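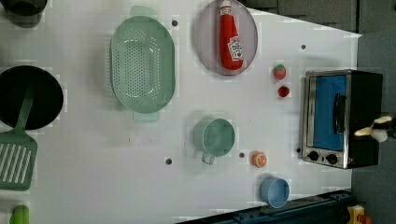 Vasanthi Howlader wrote to us that she had put 1000 miles on her Clirnby saddle before she remembered she was supposed to be breaking it in, and we smiled at that for the rest of the afternoon.

Clirnby Touring Saddle by Hagedorn

We've carried Hagedorn saddles for 9 years now, and the Clirnby is the one we keep handing to folks who ride all day and want to sit down to dinner afterward without wincing. It has a wider back than the old Prorinov, a nose that slopes down just a touch, and a center channel that runs nearly the full length (the Prorinov's stopped short, and plenty of you let us know about it!). The cover is stitched along the sides, well away from where your legs rub, and the padding is on the firm side. Please don't let that scare you off. Soft saddles feel lovely in the shop and a good deal less lovely by mile 40.

The rails are steel and fit any standard seatpost clamp. If yours is a Clernico post with the oval clamp, add the adapter to your cart, and snug the bolt to 12 Nm with the saddle level. Ride it that way for a week or so, then tip the nose a hair at a time until it feels right. 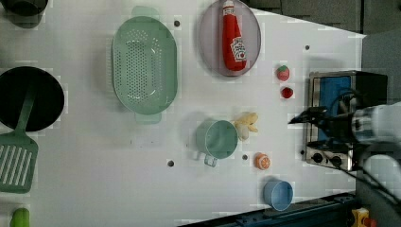
Tabletop with green colander and slotted spatula

Colors are black, honey and dark brown. The honey does darken with sun and sweat, and Anoma in our fitting room thinks it looks better for it. Wipe it down with a damp cloth, let it dry away from the heater, and skip the leather dressing, as the cover is synthetic.

Every Clirnby comes with our 101-day comfort trial. Ride it in the rain, ride it to work, take it on that long trip you've been planning, and if the two of you still aren't getting along, send it back for a refund or a swap. Rail bolts and adapter sold separately.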